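Stonosar (river fishery)

Stonosar is a cold-water river fishery known mostly for trout and grayling. Fishable length is 27 miles, split into 2 beats, the upper one called Flillik and the lower one Carré. Fly only on Flillik. Bait and spinners allowed on Carré below the weir.

Fish. Brown trout are native, rainbows got in from a flooded hatchery pond and stayed. Grayling run smaller but there are plenty. Pike in the slow bends near the mouth, not stocked. Record brown for the water is 119 ounces, taken on a streamer just before dark.

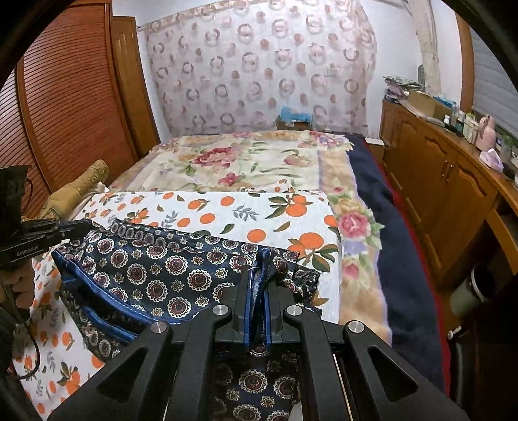

Season. Trout close in November, grayling stay open all winter. Best hatches come in late spring, mostly mayflies, then caddis in the evenings. High water after snowmelt makes wading dificult and most of the upper beat gets fished from the bank.

Access. Day permits sold at the Grirar landing, capped at 700 a season. Gravel road in, no fuel past the bridge. Boats on the lower beat only, no motors.

Rules. Barbless hooks on both beats. Grayling must go back, trout limit is 2 per day. Felt soles were banned after didymo showed up in a neighboring drainage, wich also ended the loaner wader program at the landing.

See also: Grirar landing, Flillik weir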